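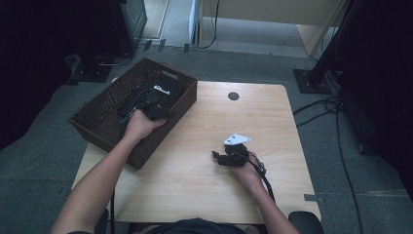 3.2 Household food spending

Receipts were collected from 40 households in Kunton over 4 weeks in November, giving 1,408 usable purchase records. Items were sorted into five groups following Watkins and Quintero: grains, dried beans, fresh produce, meat and dairy, and prepared foods. Cost was computed per edible pound, with peel and bone weight removed.

Figure 2. Weekly cost per person by food group, before and after meal planning.

Spending on prepared foods fell in most households that kept a written menu, while spending on produce was nearly flat. Bulk purchases were spread evenly over the weeks remaining in the study – a choice that lowers first-week totals. Restaurant meals were excluded and are treated in Section 3.4.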